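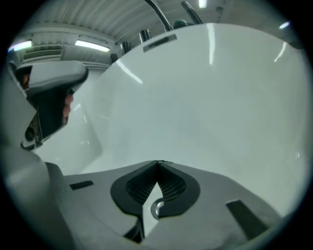 ## 2 grippers or 3

Friederike had the Görtz quote folded in her pocket. 100 a month each, 30 off if they signed for the year.

"Three," she said.

"Two." Edeltraud didn't look up. Big white curved thing, grip on it, finger pressed to the edge. "Two and spare parts."

"Hultier bought three."

"Hultier has money."

Fluorescents buzzing. Freight not even in teh quote.

"And if one breaks in September?"

"Then we've got one. Hand me the pen."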